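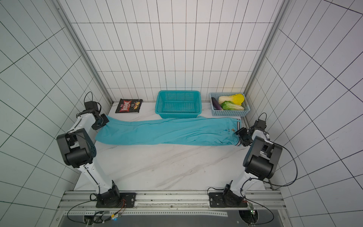 How do you fold pants so they don't get a crease down the front of the knee?
Fold them lengthwise first, one leg on top of the other, smooth the whole thing into one long band, and only then fold it up from the hem toward the waist. Keep your folds off the knee if you can, and go in thirds instead of in half.

Okay, so that's the short version, and if you came for the short version you can go now, no hard feelings! The long version is that I've spent most of June folding pants. My sister is getting her knees under control (physical therapy, going well, thanks for all the messages) and I've been doing laundry for two households. I used to be a roll-it-up-and-shove-it person. I am a changed woman.

It's the long band stage I want to talk about, the one where the pants are stretched out sideways in front of you, waistband at one end and legs at the other. I skipped this for years. I'd hold them up by the waist, give them a shake, fold them over my arm and call it done, and then I'd wonder why everything in the drawer looked slept in. Laying them flat is the whole trick. Turquoise pants are a great thing to practice on, by the way, you can see every wrinkle in that color.

Which end you hold matters too. I hold both. One hand on the waistband, one hand down by the leg openings, and a gentle pull so the fabric goes straight between them. Gentle! My old gray joggers have one leg longer than the other now and I know exactly who did that.

Wider legs are the annoying part. If the hem flares even a little, the two legs never want to sit on top of each other, and you get that fan shape at the bottom with creases running up from it. What I do is line up the outside seams and let the inside be a bit messy. Orestis Panagiotou, who left a very long comment on my fitted sheet post, lines up the inside seams and says I'm doing it backward. I tried it his way for a week. It's fine. I went back to mine.

Then there's the crotch bit, the little triangle that pokes out when you fold lengthwise. Tuck it in so the band has a straight edge. This takes one second and it made more difference to my drawer than the dividers I bought from Goston, which were 22 dollars and now hold batteries.

Work on something hard and smooth. I did it on the bed forever and the bed is terrible, it sinks where you press and the blanket bunches up along with the pants. The kitchen counter is much better once you've wiped it down (and dried it, ask me how I know). I'm a little in love with anything white and marble-looking for this job, the fabric slides around nicely and you can spot lint.

Baskets. I keep mine right behind where I'm folding, so I'm reaching over the pile and not twisting around to the floor every time. A plastic one with holes in the sides is my favorite kind. The wicker one I got in Plondgate was so pretty and it snagged two sweaters in the first month, so it lives on the porch with the gardening gloves in it.

And yes, I have snacks nearby. Chips are a bad idea with clean clothes, I know, I know. Keep the bag closed until you're through the pile and wash your hands if you cheat halfway.

Some things people have asked me since the last post:

Jeans get the same treatment but I stop after two folds. They're too thick for thirds and they just spring open again.

Button the button before you fold. Zip too. The waistband lies so much flatter.

Linen, I don't know what to tell you. I hang it. I've got one pair from Rasov that wrinkles if I look at it, and I've stopped looking at it.

Kids' pants I don't do lengthwise at all, they're so short you may as well fold them in half and throw them in. My nephew pulls out the whole drawer looking for the dinosaur pair anyway.

Next up is the linen closet, which I've been putting off since we moved in. I opened it this morning and a pillowcase fell on my head. If you've got a good way to store the spare comforter without it eating an entire shelf, please leave me a comment, I need it by the weekend!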